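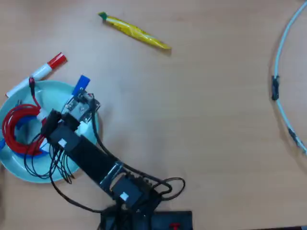

Tabletop arm with servo joints and a metal gripper, over a plate holding a coil of red cable.

Fastard did not set out to buy robots by the dozen. The shop, which packs small mixed orders for the stationery and toy trade, wanted to know what one arm would cost to own before anyone priced a row of them. Its head of purchasing agreed to go through the numbers with us on condition that we print job titles and leave out names. We met on Saturday, September 12, 2026, when the packing side was quiet.

The first budget was drafted in April and had a single line for hardware. It was rejected. "It said arm, one, and a price," the head of purchasing said. "There was no line for spare servos, no line for cable, no line for the hours. I would have sent it back too."

The second version had 17 lines. The arm itself came to $2,000, including the gripper and the power supply. Another $2,000 was set aside for the first year of parts and labor, and that matching figure caused most of the argument inside the firm. Production wanted to spend it on a second arm. Purchasing wanted it held back.

"People compare the purchase price of a small arm with the purchase price of an industrial one and stop there," the head of purchasing said. "The industrial quote has the mounting, the guarding and the commissioning in it. The small one has a box of screws in it. You have to write the missing lines yourself."

Three suppliers were asked to quote. Zendell offered a complete station with a two-year service plan. Sandu offered the arm and gripper as a kit, with spares sold separately. The third, Brononley, quoted only for rental. Fastard took the kit. The deciding item was the price of a single replacement joint, which Sandu listed openly and the others would discuss only after an order.

Cable turned out to be the line with the worst estimate. The original allowance covered one set of leads per arm. The process engineer, who joined us for the second half of the conversation, now specifies two sets, plus clips and sleeves, and wants the routing drawn before the arm is fixed down. "A wire that can lie across the work area will lie across the work area," the engineer said. "You budget for the clips or you budget for the stoppages."

Test objects were another omission. The engineer asked for a range of cheap items that differ in shape, stiffness and finish: markers, small blocks, toy vegetables, loops of cable, shallow plates. The whole set cost less than one servo. It still needed its own line, as items go missing and have to be replaced with the same thing if results are to be compared from month to month.

"A gripper that closes well on a block tells you very little about a round barrel," the engineer said. "If you only buy blocks, you only learn about blocks. Then you approve a gripper and find out in production."

The labor figure was set by measurement. During the trial the engineer logged 77 hours against the arm, covering assembly, calibration, cable work and program changes. Roughly half went on tasks that would not have to be repeated for a second unit. The rest would recur with each one, and purchasing now multiplies that part by the number of arms requested before looking at any hardware price.

Vision was kept out of the first order and given a separate budget. The head of purchasing regards this as the one decision that could have gone either way. Combining the two would have saved a round of approvals. Splitting them meant that the camera, lens and lighting could be specified after the working distances were known, and a camera chosen too early may not hold focus at the distance where the gripper works.

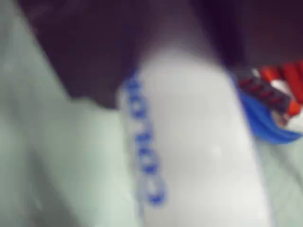

Production, by contrast, has argued that splitting the budget only delayed the real cost, and that an arm approved without its camera is half a purchase presented as a whole one. The head of purchasing did not dispute the point. The next request form will show both amounts on one page, with separate approval dates.

On replacement, Fastard plans to write the arm off over two years. Joints are treated as consumables and the controller is not. One spare joint of each size is kept on the shelf, together with a spare gripper and a full set of screws, and the stock is checked when the monthly parts order goes out.

The request for further arms is still open. Purchasing has asked for three months of stoppage records before it will look at quantities, and the engineer has asked that the log separate cable faults from servo faults. "They get fixed from different budget lines," the engineer said, "so they should be written down separately."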